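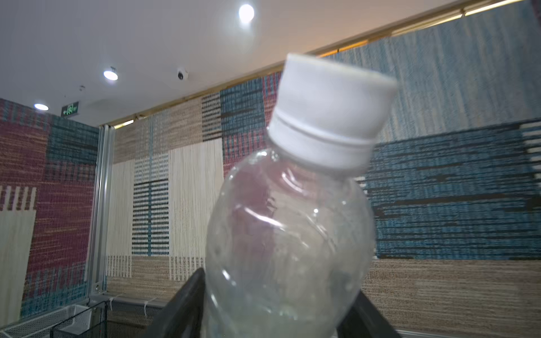
Bisodier Building Recycling Project
Progress report to the Marulanda Fund, second reporting period

1. Purpose of the grant

The grant supports the separate collection of empty plastic drink bottles on the public floors of the Bisodier building. Before the project began, bottles were placed in general waste together with paper cups and food packaging. The funded work covers collection points, a sorting table on the ground floor, signs, and the weekly removal of sorted material by Grostent.

2. Work completed in this period

All 24 collection points are now in service. The last four were installed in March on the upper corridor, after a delay in the delivery of lids. The sorting table has been moved closer to the service elevator, which has shortened the route to the loading area.

The sorting instructions were revised once during the period. Clear bottles are kept apart from colored ones. Bottles must be empty, and they may be crushed by hand. Caps are to be left on. The earlier signs asked users to remove caps and place them in a separate tub, and this instruction caused confusion after Grostent changed its acceptance rules. New signs carrying the current wording have been posted at every collection point.

3. Results

Sorted material is recorded by the bag. In the first reporting period, 458 bags were sent for recycling. In the present period the figure was 679. Part of the increase reflects the additional collection points on the upper corridor, and we do not yet have separate figures by floor.

Grostent returned 28 bags for contamination. Most of these contained bottles with liquid left in them. The remainder held mixed packaging, chiefly from the collection point beside the café, where the opening of the bin is wide enough to accept trays and cups. A narrower lid has been ordered from Jotton for that location.

4. Difficulties

Storage remains limited. Bags awaiting the Friday pickup take up most of the loading area by Thursday afternoon, and uncrushed bottles account for much of the volume. The revised signs encourage users to flatten bottles before depositing them, but the practice is uneven. Cleaning staff have asked that bags be closed at a lower fill level to make them easier to lift. This request has been accepted and will raise the number of bags recorded in future periods without any change in the quantity of material.

5. Budget

Spending is within the approved total. The cost of reprinting the signs was met from the materials line. We request approval to carry the unspent portion of the installation line into the next period to cover the Jotton lid and a second storage cage.

6. Next period

Planned work includes fitting the new lid, recording bags by floor, and reviewing the pickup schedule with Grostent. A change from one weekly pickup to two is under discussion, and a revised cost will be submitted to the Fund before any commitment is made.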